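Hi all,

Thank you for the kind notes about the accident on Golton Road. My neighbor's boy is home with 2 cracked ribs and a very sore wrist, and he's eating everything in the house, so we're hopeful! The county has the left lane closed by the Bilyk bridge until the guardrail is fixed, so please leave yourselves an extra 20 minutes if you're coming in from Trurnden. 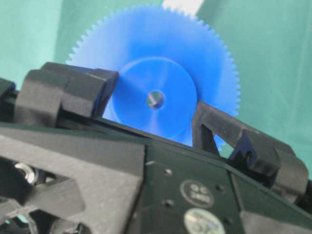
Ming-te Yuen wrote:

> The deputy told me the truck was already sliding when it came over the hill. Does anyone know if they ever put up the ice sign we asked for in August?

No sign yet, Ming-te, I'm sorry to say. I drove out there this morning and looked on both sides (slowly, with my flashers on). I'll call the road office again, and if any of you saw the crash, the sheriff's folks would still love to hear from you, even if it seems like a small thing.

Drive gently, all of you,
Witar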